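Wosport Opens the Sterkent Trail, a 917-Kilometer Walking and Rail Route

COSTIGAN, 22 May 2020 – Wosport is delighted to announce the Sterkent Trail, a long-distance route that joins old footpaths, farm tracks and one very slow branch railroad between Costigan and the lakeside town of Sorik. It runs for 917 kilometers, split into 15 stages, and you can start at either end!

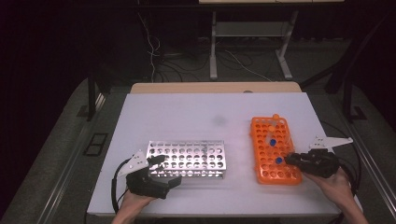 Slavica Softić
Route Editor, Wosport

We have been walking pieces of this route for years, usually in the wrong shoes, and it's wonderful to see it on one map at last. The first stages leave Costigan through orchard country, easy going, with a bakery in nearly every village. After that the path climbs to the Sterkent plateau, where the wind rarely stops and the views go on all afternoon. The highest night's stay is a stone guesthouse with 2 rooms, so please book ahead (the owners answer the phone in the evening, after milking).

Then there's the train. Stage nine follows the branch line down the gorge, and walkers with tired knees can ride it instead. It stops wherever someone waves. On our last trip in March it waited while a family finished loading a stove, and everyone in our car seemed perfectly happy to sit and look at the river. 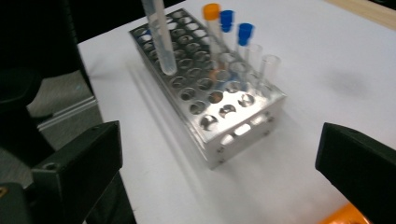 Slavica Softić

The final stretch into Sorik is our favorite. The path drops through chestnut woods, crosses the old toll bridge and comes out by the ferry landing, where the fish soup is excellent and the benches face west. Stay an extra night if you can.

A free route guide can be ordered from Wosport now. The first printing is 600 copies, with stage maps, the train timetable, places to sleep and notes on where to find water on the plateau. Waymarks are up along the whole route except for a short part of stage 12, where walkers should follow the road past the sawmill.

Travel rules differ from place to place at the moment, so check local advice before setting a date.

Press contact: Slavica Softić, Wosport, Costigan office. Maps and a stage list are available to editors on request.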